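# Sort out your charging corner in one evening

If your chargers live in a heap behind the couch, this is the project for you! It takes one evening, costs next to nothing, and you'll feel pleased with yourself every time you plug in your phone. I've done mine twice now (we moved in June) and the second go was even more fun than the first.

## What you need

- one power strip, ideally with USB ports built in
- all of your chargers - yes, the ones in the kitchen drawer too
- a few reusable hook-and-loop ties
- a dry cloth and a soft brush
- masking tape and a pen
- a table you can take over for a couple of hours

## Start by unplugging everything

Shut down the computer properly, switch off the strip and pull its plug out of the wall. Then take every charger out of it. I label each one with a bit of masking tape as it comes loose, because white chargers all look alike by the time you have a pile of them. "Tablet," "Henrik's headphones," "no idea" - whatever helps. The "no idea" ones go in a bowl and get a week to prove themselves.

Wipe the strip down with the dry cloth and get into the corners with the brush. No water, no spray. Look closely at the cord where it enters the housing. If it's cracked, or if any of the sockets have gone brown or feel loose, the strip is finished and you get to buy a new one.

## Lay it out on the table first

My favorite part! Put the strip flat on the table the way it will sit in its final spot, with the cord heading off toward the wall outlet. Now bring in the chargers one at a time and try them next to it before you plug anything in. Cube chargers are the troublemakers. They hang over the neighboring socket, so a strip that looked roomy in the store fills up surprisingly fast.

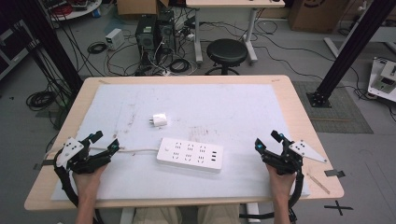 Ottmar Baumgart wrote in to ask why anyone would keep the cube at all when the strip has USB ports of its own, and he says he gave all of his away and hasn't missed them. Fair point, Ottmar! For earbuds, a bike light or an e-reader, the built-in ports are lovely and you get a socket back. I still keep one or two cubes going. Ports on a strip often share their power, so a tablet and two phones together can charge slowly, and a cube is what you'll want in your bag when you travel anyway.

## Decide who goes where

Things that stay plugged in for good (lamp, router, speaker) go at the end nearest the cord. Things that come and go belong at the easy-to-reach end. Put cubes in the outermost sockets if you can, turned so the bulky side faces out.

Then do a little arithmetic. Check the label on the back of the strip for its maximum load and add up the watts of whatever you plan to run together. My desk comes to 382 with everything on, nowhere near the limit. Heaters, kettles and hair dryers never go on this strip. They get a wall outlet to themselves, and so does any second power strip - don't plug one into another.

## Put it back

Set the strip where air can move around it, off the carpet and out from under curtains. Fold extra cable into loose loops and tie them gently; a tight coil is hard on the cord. Leave enough slack to pull the strip forward when you need to reach a socket.

Plug the strip into the wall, switch it on, and add your devices one by one, checking that each starts charging. Peel off the tape labels if you like. I left mine on!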